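Setting up the Cudo desk fan timer, part 2: your first schedule

By now your Cudo should be plugged in and blinking green. If it's still red, go back and do the reset from part 1 (I had to do mine twice!).

1. Hold the side button until the display shows 49. That's the factory code, leave it alone.

2. Tap once to get the hour, then turn the dial. I have mine come on at 9 in the morning, right when I sit down.

3. Tap again for fan speed. The top setting is 800 and it's loud, so I started at 567 and have stayed there ever since.

Note: the dial skips if you spin it fast. Slow turns, please.

4. Press and hold to save. You'll get two short beeps. 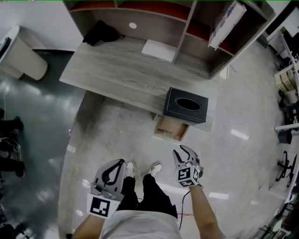
5. Unplug the timer, wait a minute, and plug it back in. If your start time comes up again, the save worked and you can move on to weekends in part 3.

Caution: don't run the Cudo through a power strip that has its own timer. Mine lost its schedule every night until I moved it to the wall outlet.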